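The Coastal Section, Villanueva to Kellport

It is with some satisfaction that I record the completion of the second stage of our journey. Prasetyo Sembiring and I left Villanueva at 6:30 in the morning and reached Kellport before dark on the third day, having covered 800 kilometers by way of the coast road. Readers who followed the first stage will recall that our original plan was to go inland. That plan was abandoned in July, when the mountain road was closed for resurfacing, and I do not regret the change.

The first day was devoted almost entirely to driving. The road out of Villanueva is well maintained as far as the salt works, after which it narrows and the surface becomes uneven. We stopped for lunch at Skastis, a fishing village with one bakery and a very long pier. The bakery sells a flat onion bread that should be bought before noon. We arrived at 12:20 and were given the last one.

Our lodging for both nights was in Zostela, at a guesthouse kept by Domenica Hubmann. It has 19 rooms, most of them facing the harbor, and a breakfast that is served until ten. Mrs. Hubmann was kind enough to telephone the ferry office on our behalf and establish that the afternoon sailing to the islands had been withdrawn for the season. The morning sailing remained in operation, and we took it the next day. The passenger fare was 96 for the two of us, including return, and the car stayed in the guesthouse yard.

The islands deserve a longer account than I can give at present. The path around the larger one took us four hours, with a strong wind on the western side and very little shelter. Prasetyo lost his hat there. We saw seals on the rocks below the lighthouse and met a school party eating sandwiches behind a wall. The return boat was late, and supper at the guesthouse was held back for us, a courtesy I wish to acknowledge.

On the final day we left Zostela at nine. The last 60 kilometers before Kellport are the finest of the entire route, with the sea on one side and orchards on the other, and there are several places where a car may be safely stopped. Fuel is not available on this portion. Kellport itself was crowded, and we were obliged to try three parking areas before finding a space near the old customs house. The third stage, which begins with the night train north, will be reported in the usual way.

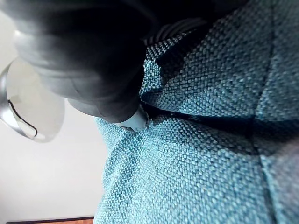
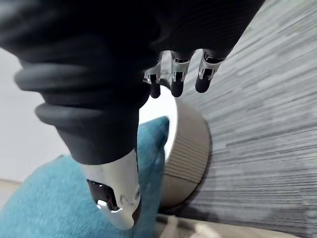
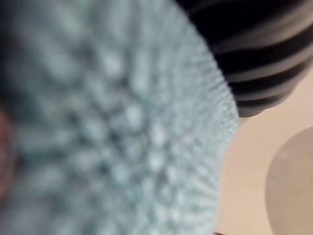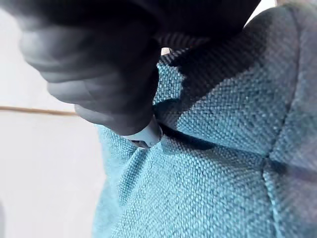 Is it necessary to reserve a place on the morning ferry from Zostela?

Foot passengers may buy a ticket at the harbor office on the day, and we did so without difficulty. Anyone taking a car should reserve in advance, as the vehicle deck is small.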